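Home | Kits | Service | Contact

Pevimico hand-held gripper kit — trial checklist, August

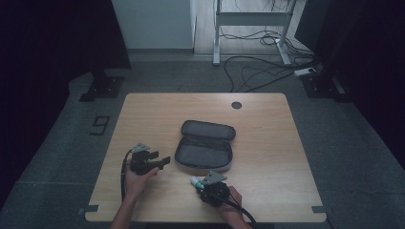 Tayla and I took our time over this one, and we'd happily do it again!

Cables clear of elbows: OK, but do look twice
Jaws open and close freely: OK, lovely and smooth
Mounting plates tight: left one wanted a quarter turn
Grip comfort: fine for me — Tayla would like it slimmer
Spares list: missing, ask Hamish Pryor

© Pevimico | Back to top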